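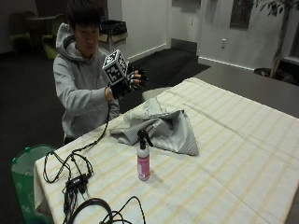

Light gray hooded sweatshirt with long sleeves

Sleeve

A sleeve is the part of a garment that covers all or part of the arm. The word is also used for tube-shaped covers of other kinds, such as those for records and machine parts. This article deals with clothing.

Construction

Most sleeves are cut from one piece of cloth and closed with a single seam along the underside of the arm. Tailored jackets use two pieces, an upper and an under sleeve, which allows a slight bend at the elbow. The curved top edge is called the sleeve cap or sleeve head. A high, narrow cap hangs neatly when the arm is down but limits reach. A low, wide cap gives more room and leaves folds under the arm.

The cap is usually cut a little longer than the armhole and the extra is eased in. Shirts and T-shirts have little or no ease, and their sleeves are often sewn on flat before the side seam is closed.

Main types

Set-in: joined to the body at a seam near the point of the shoulder.
Raglan: joined by a slanting seam from the underarm to the neckline.
Dolman: very deep at the armhole and narrow at the wrist.
Kimono: cut in one with the body, with no armhole seam.
Cap: very short, covering only the shoulder.
Gaete: a regional form of the raglan with a square gusset under the arm, found mainly on work shirts.

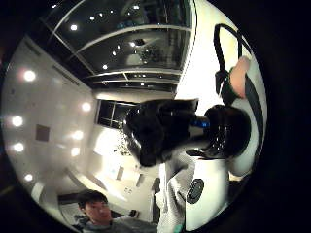
Sleeve length is measured from the center back of the neck, over the shoulder, to the wrist bone. Shirt makers allow a little extra so that the cuff stays in place when the elbow bends. Length matters most in work where the hands are in use. With fingers closed on a black strap, as in the photograph, a long cuff can end up between the palm and whatever is being held, and for this reason many work garments have a knitted or buttoned band at the wrist. Three-quarter sleeves stop between the elbow and the wrist.

Sizing

The Fudura pattern tables list a sleeve length of 61 cm for the middle size in the adult range, with a cuff of 21 cm. The older Naketti tables give only the underarm seam, 49 cm in the same size, and the two sets cannot be compared directly. 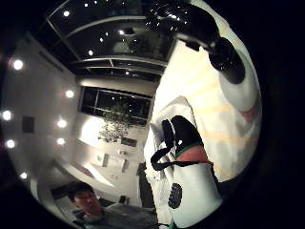
Gurna objects to the use of fixed tables for sleeves at all, arguing that arm length varies too much among people of the same height and that "the elbow should be marked first and the wrist second." Later pattern books mark both points.

See also: Armscye, Cuff, Gusset, Yoke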